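Lastlow Handtracking-Set
Aufbauanleitung für die Heimwerkstatt

4 Armbänder anlegen und erste Aufnahme

Dieser Abschnitt setzt voraus, dass die Armbänder fertig montiert und die Marker aufgeklebt sind (Abschnitt 3). Wer die Marker noch nicht ausgedruckt hat, findet die Druckvorlage im Anhang B. Die Vorlage muss mit 100 Prozent Skalierung gedruckt werden. Die Option „An Seite anpassen“ verkleinert die Marker, und die Positionsberechnung liefert dann falsche Abstände.

4.1 Benötigte Teile

Armband links und rechts, mit Markern
Trackingmodul links und rechts
Elastische Unterarmgurte, ein Paar
Kopfkamera mit Halterung
Rechner mit installierter Software Parik
Prüfblatt aus Anhang C

4.2 Armbänder anlegen

1. Uhr und Schmuck ablegen. Lange Ärmel bis über den Ellenbogen hochschieben.

2. Das linke Armband mit den Markern auf der Handrückenseite um das Handgelenk legen und schließen. Das Band darf sich nicht verdrehen, die Hand muss sich aber frei beugen lassen.

3. Den elastischen Gurt weiter oben um den Unterarm legen. Er darf keinen Marker verdecken.

4. Das rechte Armband ebenso anlegen. Die beiden Bänder sind nicht austauschbar, weil jede Seite eigene Markernummern hat. Auf der Innenseite des Bandes steht L oder R.

5. Die Module anschließen. Das Kabel so führen, dass es beim Greifen nicht unter die Handfläche gerät.

Vorsicht: Das Band nicht so fest anziehen, dass die Finger kribbeln oder sich verfärben. Nach 60 Minuten Tragezeit beide Bänder abnehmen und eine Pause machen.

Hinweis: Marker mit Kratzern oder abgelösten Ecken ersetzen. Glänzende Klebefolie über den Markern spiegelt unter Deckenlampen und führt zu Aussetzern.

4.3 Kopfkamera ausrichten

1. Kamera aufsetzen und den Stirnriemen festziehen.

2. In Parik die Ansicht „Live“ öffnen.

3. An den Tisch setzen und beide Hände auf die Arbeitsfläche legen. Die Kamera so weit neigen, dass Hände und Armbänder vollständig im Bild liegen.

4. Die Arme nach vorn ausstrecken und wieder zurückziehen. Bleiben die Marker dabei nicht sichtbar, die Neigung nachstellen und den Vorgang wiederholen.

5. Die Rändelschraube an der Halterung handfest anziehen.

4.4 Probeaufnahme mit Papier

Papier eignet sich gut als erste Aufgabe. Die Finger müssen Kanten greifen und einzelne Blätter trennen, und die Hände drehen sich dabei so, dass Schwächen in der Markererkennung schnell auffallen. Der Tisch muss für die Probe nicht aufgeräumt sein. Gegenstände im Hintergrund stören die Erkennung nicht, solange sie keine schwarz-weißen Blockmuster tragen.

1. Bedruckte Blätter auf dem Tisch verteilen, auch überlappend.

2. In Parik „Neue Aufnahme“ wählen und als Aufgabe „Papier ordnen“ eintragen.

3. Beide Hände kurz ruhig halten, bis die Statusanzeige auf Grün wechselt.

4. Die Blätter mit beiden Händen zu Stapeln zusammenlegen. Mit der einen Hand den liegenden Stapel halten, mit der anderen den nächsten an der unteren Kante fassen und anheben.

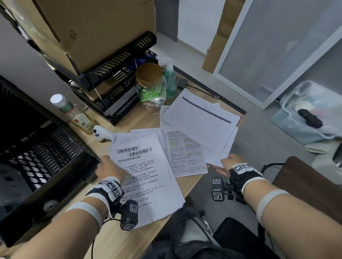 5. Die Hände wieder ablegen und die Aufnahme mit der Leertaste beenden.

6. Die Datei speichern. Der Name wird automatisch vergeben und sollte nicht geändert werden, sonst findet das Auswerteskript Damgaard die zugehörige Kalibrierung nicht.

4.5 Aufnahme prüfen

Die Aufnahme in Damgaard öffnen und „Markerbericht“ wählen. Der Bericht listet für jede Hand die Stellen auf, an denen kein Marker erkannt wurde. Kurze Lücken werden automatisch überbrückt. Bei längeren Lücken die Aufnahme verwerfen und die Ursache suchen:

Lücken nur auf einer Seite: Sitz des Armbands prüfen, eventuell hat es sich gedreht.

Lücken beim Ausstrecken der Arme: Kameraneigung nach 4.3 korrigieren.

Lücken auf beiden Seiten gleichzeitig: Beleuchtung prüfen. Gegenlicht vom Fenster vermeiden.

Fehlercode 191: Linkes und rechtes Band sind vertauscht. Bänder wechseln, Parik neu starten.

Mit einer fehlerfreien Probeaufnahme kann das Übertragen auf den Greifarm Darau beginnen (Abschnitt 5). Für den ersten Durchlauf am Arm die Geschwindigkeit auf Stufe 2 begrenzen und den Not-Halt in Reichweite legen.

Stand dieses Abschnitts: 27. Januar 2020
Bearbeitung: Hnat Zakharchenko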